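Subject: Re: [trade-members] Tresetti delivery fees and the new case minimums

On Tuesday, a member wrote:

> Has anyone else had the letter from Tresetti about case minimums? We
> were told that mixed cases are going away for stores under the larger
> volume tier, and that the delivery fee will be charged per drop and not
> per order. We get two drops a week, so for us it doubles. I would like
> to know whether other stores are being told the same thing, and whether
> anyone has moved their dry goods to Samarakoon and how that went.

Yes, we got the same letter. We run two stores, the one on the Bitetti side of town and the smaller one near the bus station, and both are in the lower tier. I called the account desk and was told the fee is per drop, as you read it, but that two stores under one owner can be counted together for the volume tier if you ask for it in writing. That isn't in the letter. It moved us up a tier, and we get to keep mixed cases until the contract runs out in February.

On dry goods, we did move most of ours to Samarakoon last year. Prices on rice, flour, beans and canned tomatoes are a little better than Tresetti. Prices on cereal and snacks are a little worse. They deliver early, before 6, and somebody has to be there to sign. If your opening shift starts later than that, figure the extra hours into the cost before you compare the two. Credits for damaged goods come through on the next invoice if you report them the same day. After that it gets slow.

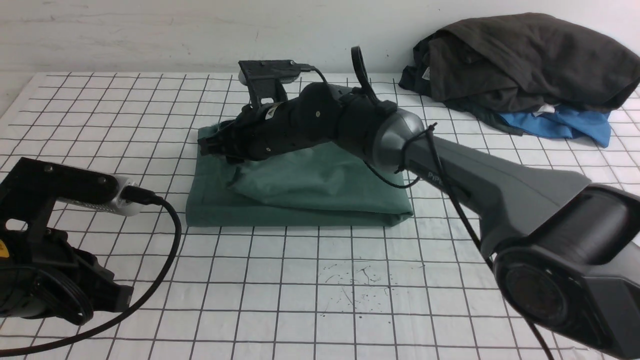 The shelf plan is the other thing to look at before you agree to new case sizes. When mixed cases went away on our pasta sauces we had full cases of the slow flavors sitting in the back for months, and the fix was to give them less room out front and stop ordering some of them. We draw the shelves out on squared paper first, one square to a facing. The grid of thin black lines on the white tabletop is the same idea at a larger size, and at that size you could set out real cans and jars and move them until the count works. Paper is fine for a small store. Do the slow sellers first, then see what space is left for the ones that pay the rent.

We also tried Viltusis for household and paper goods. They have no case minimum to speak of, but the order has to be in by noon and their substitutions are a problem. If they are out of the paper towels you asked for they will send another size at another price – you have to mark every line "no sub" or it happens each time. We kept them for trash bags and dish soap and dropped the rest.

If you write to Tresetti, ask for the tier change and the fee in the same letter. Also ask if the fee applies when they split an order because they were short. We were charged for that once and had it taken off, but only after I sent in the invoice with both delivery slips.

I can send our letter to anyone who wants to copy the wording. Reply to me off list, please, as the attachment limit here is small.

Owner, two-store member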